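Home Explore Notifications Messages Bookmarks Lists Profile More

Hường Chu
8/20/19

Thread on thin plastic film and why your kerbside bin doesn't want it. I've worked on the film side at Iltby since the transfer station put in its second baler, and the same questions come up each time the shire changes its sticker.

Terms first. "Film" means flexible plastic thin enough to fold under its own weight: shopping bags, bread bags, pallet wrap, the overwrap on toilet paper. "Rigid" means tubs, bottles, trays, crates. A material can be both. Polyethylene is sold as film and as milk bottles.

The code in the triangle tells you the resin. It doesn't tell you whether your council takes the item. A 2 on a bottle and a 2 on a bag are both high-density polyethylene, and at most plants they end up in different places.

Sorting plants separate by shape before they look at resin. The first machine is usually a disc screen: rows of turning shafts with discs on them. Flat, light things ride over the top. Containers drop through or roll back.

Film does neither. It wraps the shafts. Once enough has wound on, the gaps between discs close up and the screen stops screening. Someone then locks out the line, climbs in and cuts it off with a knife.

At Iltby we log those stops. July had 34. None was long on its own, but the crew upstream and downstream is standing still for every one of them. 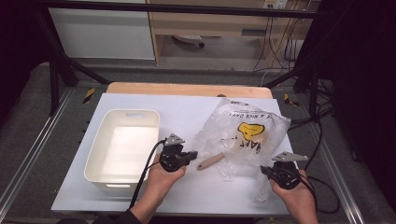

White storage bin, clear plastic bag. Rigid and film.

Our induction for new sorters is mostly about this split. If it holds its shape when you set it down, it's a container for our purposes. If it slumps or crumples, it's film, and it comes off at the pre-sort before the first screen.

Next: high density vs low density. Both are polyethylene. The difference is how branched the chains are. Low-density has many side branches, packs loosely, and gives a soft, stretchy, fairly quiet film. High-density has few, packs tightly, and gives a stiffer film that can be made very thin.

Rough field test. Scrunch it by your ear. High-density film crackles. Low-density film makes a duller sound. Then pull it slowly: low-density tends to stretch a fair way before it goes. This isn't a lab method and I wouldn't put it in a report. It's good enough for deciding which cage.

Thickness is given in microns, thousandths of a millimetre. Bag rules are often written around a thickness limit, so makers moved to heavier bags that sit just over it. More plastic per bag. Whether that's a win depends entirely on how many times the heavier one gets used, and the figures on that vary a lot with who did the survey.

We measure with a micrometer, folded film, several layers, divide down. A single layer is too easy to squash. The last batch of carry bags Bañez brought over from the drop-off cage came in at 30 microns, with some spread between bags from the same roll. That's normal. Blown film is never perfectly even around the bubble.

"Blown" is literal, by the way. Melted resin is pushed up through a ring-shaped die and inflated with air into a tall tube. The tube cools, gets flattened between rollers and is wound up. Seal across it, cut out the handles, and you have a carry bag. The creases down the sides are tucked in on purpose and are called gussets.

The old Ceketti line I trained on ran a bubble taller than the room was meant for. They'd cut a hole in the mezzanine for it. On humid days the cooling air was all over the place and so was the gauge.

Now printing. Ink is a bigger problem than most people expect.
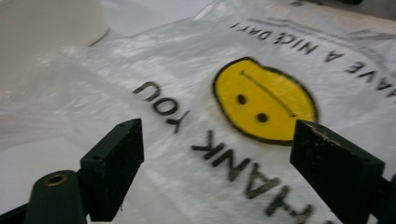
Polyethylene is hard to print on because its surface is waxy and non-polar. The film is treated with an electrical discharge first so the ink will wet it. The ink then stays put through washing, which is what the shop wants and what the recycler doesn't.

In the extruder, ink does two things. It colours the melt, and part of it turns to gas. The gas leaves bubbles, the bubbles leave holes, and thin film can't tolerate holes. So printed bags mostly go to thick products where a small void doesn't matter: bollards, garden edging, wheel stops.

Clear unprinted film is worth more for the same reason. You can add colour to it. You can't take colour out of grey. Clalau, who buys most of ours, pays on clarity first and moisture second, and knocks back anything with labels still on it.

Moisture gets missed. Film has an enormous surface for its weight and water sits in the folds. Our test bale last month went over the scale at 164 kg. Opened up, dried under cover and weighed again, it had lost enough that I re-did the sum. Buyers know this and price it in.

Next cost is freight. Loose film is mostly air. You can fill a truck by volume and barely move the suspension. That's why it has to be baled near where it's collected, and why small towns without a baler often have no scheme at all.

What to do at home, assuming your area has a separate drop-off:
-- shake out crumbs, keep it dry
-- take off paper labels if they come easily
-- put bags inside one bag, don't tie it tight
-- leave out anything with a foil layer unless your scheme says it's fine

Don't bag your kerbside recycling. The bag hides what's in it, so at the pre-sort it either gets torn open by hand or sent to landfill whole. On a busy belt it's usually the second one.

"Compostable" bags are a different polymer and don't belong in the film cage either. They look much the same and feel a bit softer. A few of them in a bale will weaken the pellet. Check the print, and if you can't tell, leave it out.

Someone will ask about biodegradable vs degradable. Short version -- "degradable" often means ordinary polyethylene with an additive that makes it break into small bits faster. Small bits of polyethylene are still polyethylene.

Replying to a DM: yes, bubble wrap is film. Pop it or don't, the baler doesn't care. Padded envelopes with paper outsides are not film, they're two materials glued together and I have no home for them.

Three things I'd like better data on: real reuse counts for heavy bags, ink load by weight, and how much of the drop-off material is wet on arrival versus wet from our yard. I'm working on the last one. The yard roof leaks over bay two, so I'll need to move the cages before I start weighing.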